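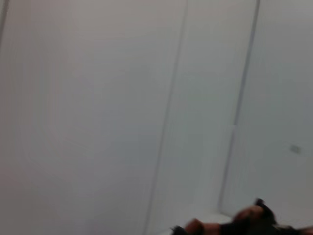 Sơn Từ

Notes for the November talk, evening slot. Water and clicker on the left. Take the first minute slowly.

Good evening, everyone, and thank you for coming out. I know the parking is no fun after dark, so I'm very glad to see so many of you, and there are more chairs along the side if you'd like to drag one over.

I'm going to talk for a while tonight about plain walls. Pale wall panels, to be exact, the kind with no pattern and no trim, and the thin grey lines where one panel stops and the next one starts. I have spent a good part of my working life putting these up, taking them down, and wiping them, and I have grown very fond of them, which my family finds hard to understand.

(Pause. Leave the picture up. Let them look.)

What I'd like you to look at first is the color. If I asked you what color this wall is, most of you would say white and go back to your coffee. But look over to the left and there's a little warmth in it, a touch of pinkish beige, and as you go to the right it gets cooler, and by the third panel it's leaning a bit toward blue. People come to me with a paint chip and ask me to match their white, and I always ask them which part of the wall they'd like me to match, and at what time of day! A pale surface takes a lot from whatever is near it - the lamp, the floor, the sweater you have on - and it will do that no matter what the can says.

So please, before you choose a white, take a big sample home. I mean big, the size of a tray at least. Lean it upright where it's going to live and leave it there for 2 days. Don't lay it flat on the kitchen table, where it will look like something else entirely. Walk past it in your slippers in the morning and again when you turn the lights off.

(Ask who has painted a room twice. Wait for hands. Tell the Uven story.)

Years ago I did the back rooms at Uven, which was a little bakery supply shop, and the owner had picked out a lovely soft white from a card about as big as a postage stamp. We got it all up, and she came in at four in the afternoon and said, Sơn, it's pink. And it was pink! It was pink until five-thirty, and then it was grey, and then she turned on the overhead lights and it was more or less what she had ordered. She learned to live with it, and I learned to carry bigger samples.

Now the seams. There are two long ones in the picture and they do a great deal of work. A seam gives the panels somewhere to meet, and it gives your eye somewhere to stop. When I started out I wanted every seam to disappear. I filled and sanded and filled again, and I was very proud, and then winter came and the heat went on and a hairline crack came up right through my beautiful filler. I've told that one to every apprentice I ever had, and I'll tell it to you as well. Materials move. They move a little with the seasons and they'll do it whether or not you've allowed for it.

These days I'd much sooner have a grey line that is meant to be there. If the gap is even from top to bottom, people read it as part of the wall. If it wanders, they see it from the doorway, even if they couldn't tell you what's bothering them.

(Slow down for this part, it's the practical bit and people take notes.)

Before you fix anything, stand all your panels in place and step back to the far side of the room. Have a cup of tea over there if you like. Check the gap at the top, at the middle and at the bottom. I use the same spacer all the way down, one I cut from scrap, and I've had it so long that the corners have gone round. On the Lobo job we had 8 panels on one wall and I shifted the whole row three times before I was happy, and I don't regret a minute of it.

Then the bottom. Look where the middle panel comes down and meets that pale, flat surface. Those meeting places are where dust likes to settle, and crumbs, and hair if you have a dog. When you wipe, do the panel first and the flat part last, or you'll be doing it over. Use a soft cloth, wrung out well, with a drop of dish soap in the water. For the seam itself I wrap the cloth around an old butter knife and draw it down gently. Please don't scrub. Scrubbing leaves a shiny patch, and a shiny patch on a plain wall is there for good.

(Point to the right side, halfway up.)

And there's one small grey mark over on the third panel. It could be a scuff, it could be a sticker, it could be a little screw, and from a picture I wouldn't like to say. In a busy room you'd walk by it for ten years. On a blank wall it's the first thing you find, and once you've found it you'll greet it every morning.

My advice with marks is to go up and touch them before you decide anything. If it's raised, leave the eraser sponge in the drawer. If it's flat, try the damp cloth, then wait for it to dry before you try again. I bought a bottle of Flutine once for a stubborn one and it took the mark off nicely, along with the finish underneath. Test in a corner, always, down low where a chair will go.

(If time is short, skip the Nultero part and go straight to questions.)

At Nultero the hallway was all pale panels, and they asked me to come back every spring and touch it up. The third spring I walked the length of it with my little pot and my brush, and I decided to leave most of the marks alone. There was one at elbow height by the door, where everyone turned the corner with a bag. I rather liked that one.

The samples are on the table by the coat rack, and you're welcome to pick them up and carry them over to the window or under the lamp. I'll take questions now, and if you've brought photos of your own walls, come and find me afterward, I'd love to see them.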